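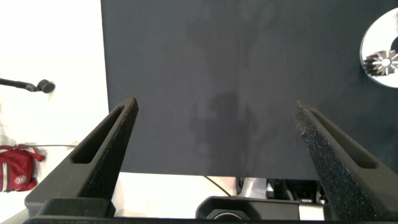 About Marnari

Marnari is a small bench shop in Lenulgate. We put together and service small gear trains: the sets of little metal gears that sit inside timers, feeders, dial instruments, film winders and similar equipment. Most of our customers send us a worn or incomplete set and want it back in running order. Others send new parts and want them sorted, matched and assembled.

We started as the repair counter of Palari, a hardware store on the same street. People brought in kitchen timers and garden sprinkler controls, and the store kept a drawer of spare gears to fix them. The drawer became a cabinet, and then the cabinet needed its own room. We moved out one August and took the Marnari name at the same time. Palari still accepts parcels for us at its front desk.

What we do

Gear sets. We clean, sort and match small spur gears and fit them to the plates and shafts they run on. If a gear is missing teeth we look for a replacement in stock first. We keep around 900 different gears on the shelves, sorted by bore and then by number of teeth.

Small assemblies. We build short runs from parts the customer supplies. Our smallest order is 15 pieces and our largest so far was 800. For anything bigger we will tell you who else to ask.

Inspection. Some customers only want to know whether a batch of parts is good. We check teeth, bores and flatness and send back a written list with the rejects bagged separately. We do not charge for the bags.

How we work

Every job is laid out before it is put together. We use plain, dark work mats on white surfaces. Small bright parts are easy to lose on a pale bench - and easy to pick out against something dark. It is why two silver spur gears resting on a white plate can be found again after lunch, even when both of them sit over the plate's rim. We don't replace a mat for a few scuffs and smudges. We replace it when the surface starts to lift or no longer lies flat. 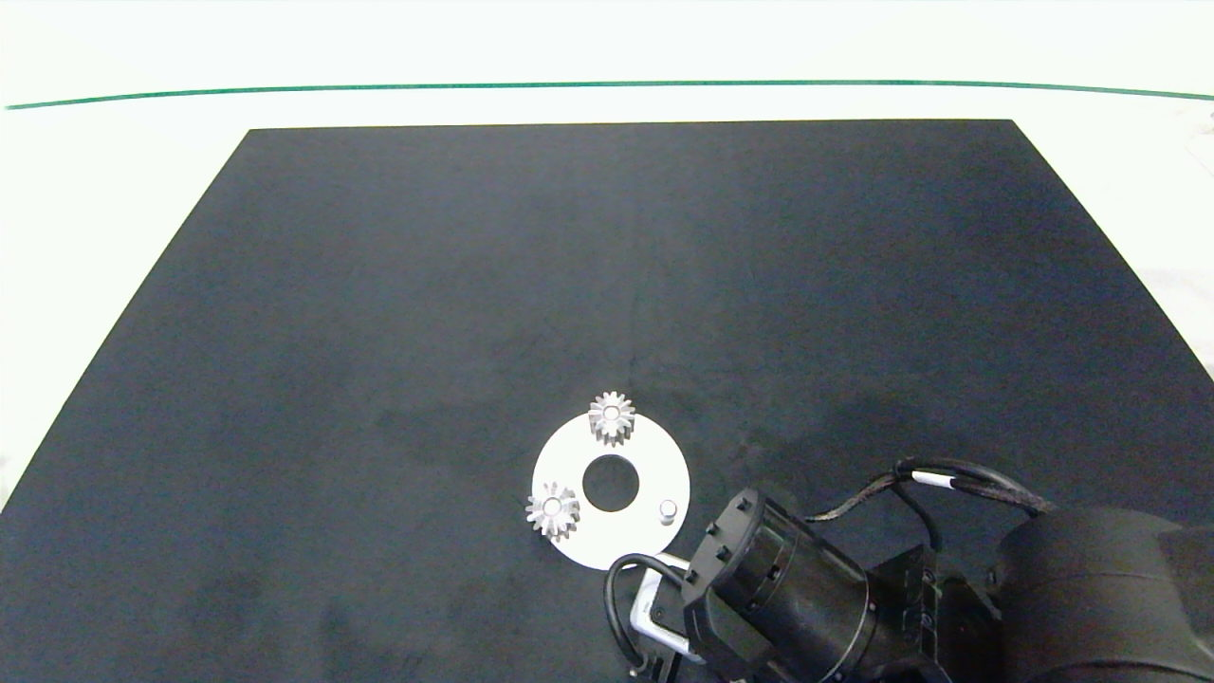

Jobs are kept apart. One order is on a mat at a time, and its paperwork stays with it from the day it is opened to the day it is packed. When an order has several kinds of gears, we finish one kind before opening the next bag. This takes longer than working from a mixed tray, but gears that look alike at arm's length can differ by a single tooth, and a wrong one may not show up until the set is under load. A plate with a hole in its center gets checked at the hole first. If the bore is off, the rest of the work is wasted, so we stop there and call you.

We do not polish parts unless asked. Polishing makes a gear look better and can take material off where it matters. Cleaning is included in the price of every job. Oil is not applied before shipping unless your order says which oil to use.

The shop

The shop has two rooms. The front room is for receiving, packing and the shelves. The back room is for bench work. Both together come to 400 square feet, so we ask that visitors call before coming by. There is one parking space behind the building - please leave the loading door clear.

Our shelving and parts cabinets came from Shao, a watch parts dealer that closed its Lenulgate branch. The cabinets still have the old labels under ours. Some of the drawers stick in wet weather and we have been planning to sand them down for quite a while.
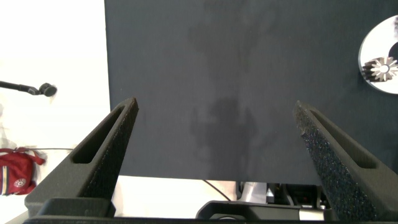 A dark surface for small parts at the Marnari shop.

Sending us parts

Put gears in small bags or boxes with lids. Please don't tape them to cardboard. Tape leaves glue between the teeth and we have to charge for the time it takes to clean off. Write the number of parts on the outside of each bag, and include a drawing if you have one. A sketch with measurements is fine. If you have neither, send the old part along with the new ones, even if it is broken.

Tell us how the set is used. A gear in a timer that runs twice a day is a different matter from one in a feeder that never stops, and we may suggest another metal or a wider face.

We look over each parcel when it comes in and send an estimate before starting. Nothing is done until you agree to it. If you decide against the work, you pay return postage only. Unclaimed parts are kept in the front room for one year.

Hours and contact

The shop is open mornings for drop-off and pickup. Bench work goes on in the afternoons, and the phone may not be answered then - leave a message with your order number and we will call back. Parcels can be left at the Palari front desk whenever the store is open. Mark them "Marnari" on two sides.

Page last updated May 22, 2026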